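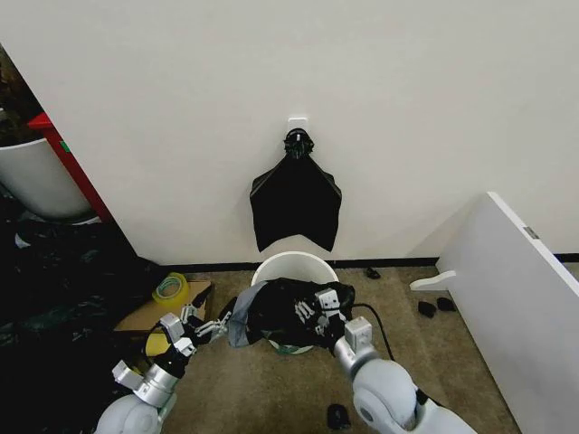 Figure 4a. Black bag over the rim of a white round bucket, with a small adhesive hook on the wall above it.

4.3 Do hooks and floor piles make any difference?

The advice given to offices and workshops on bin bags is simple: keep the next bag within arm's reach of the bin and people will change the full one sooner. Moon and Rivadeneyra repeat this in their review, as does the Dritden guidance for small premises, which recommends a wall hook over every bin. We can find little behind it. The Dritden text gives no source, and the one trial it seems to lean on (Kubiak's, at the Cloramport site) compared two rooms for a single November.

Our own log covers 48 rooms and 3008 bag changes. In 483 of these the bin was marked as overfull when the change was made. If the hook were doing what is claimed for it, overfull bins should be plainly rarer in the rooms that had one. They were not. The gap between the two groups was small, and it shrank again when we left out the rooms with a daily cleaner, who would have changed the bag whatever was on the wall.

Part of the trouble is that "within reach" covers very different habits. In the corner in Figure 4 the hook is directly over the place where the waste goes, just as the guidance asks. Yet a large heap of black plastic also lies on the carpet to the left. Dambrauskienė would score such a corner as "supplied". Mac Carthaigh, working from the same form, would score it as "untidy". Both are right by the wording of the form, and we doubt that a score which allows both can tell us much about when a bag gets changed.

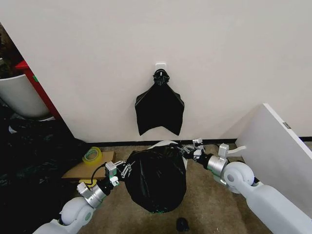
Figure 4b. Full black bag upright on the carpet. An empty bag hangs flat from the hook, and crumpled bags cover the floor at lower left.

We are also wary of the word "full". The bag in Figure 4b bulges, and most of our raters would call it full without a second thought. A bulging bag may still hold a good deal of air, however, and none of the forms in use asks anyone to press it down or weigh it. Ó Briain's scale runs from one to five on looks alone. When we asked raters to use it twice on the same bags, a week apart, they often disagreed with themselves – usually by one step, but one step is the whole effect reported for hooks at Cloramport.

None of this shows that a hook is useless. It is cheap, it takes up no floor, and several people told us they liked having one. Liking it is a separate matter from changing the bag on time, and the Plinex survey, which is often cited here, asked only about the first. Until somebody weighs the bags and notes who changes them, we would treat the claim as a guess. The log used in this section has neither weights nor names, so it cannot settle the point either. Section 4.4 turns to bin size, where the records are somewhat better.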